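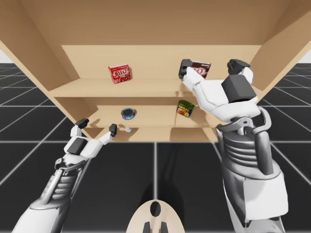
Image: Afolabi Robotics Lab, simulation

Afolabi plans two-armed robot for the Colville stockroom

The Afolabi food warehouse in Colville has put money for a two-armed robot into its plan for next year. The decision was announced on September 8, 2023, after a long study of the costs.

Before any machine is ordered, the work is tried on the computer. In the simulation the robot stands before a wooden shelving unit with a few ordinary groceries, among them a can of SPAM, a tuna can and a red Jell-O box. The right hand holds a box of Jell-O pudding on the upper shelf, while the left hand is open below the lower one.

"We want to know which hands we need before we pay for them," said Adesuwa Okoro, who is responsible for equipment at the warehouse. "The arms are the same in most of the offers. The grippers are very different, and also the price of the spare parts."

The budget is 109 thousand pounds. It must cover the robot, the training of the staff and a service contract of 5 years. Two suppliers have been asked for an offer, one from Coltport and one from Jarkbridge. Both have received the same list of 579 products which the robot should be able to take from a shelf and put back. In the first stage only 57 of them will be tested, mostly small boxes and cans.

Maximiliano Montoya, who prepares the simulations, would like to have a little more time for the cans. He has asked that each supplier sends the exact measures of its fingertips, so that they can be put into the model.

The offers are expected in January. The shelves in the stockroom will stay as they are, and the cost of new lighting will be decided separately.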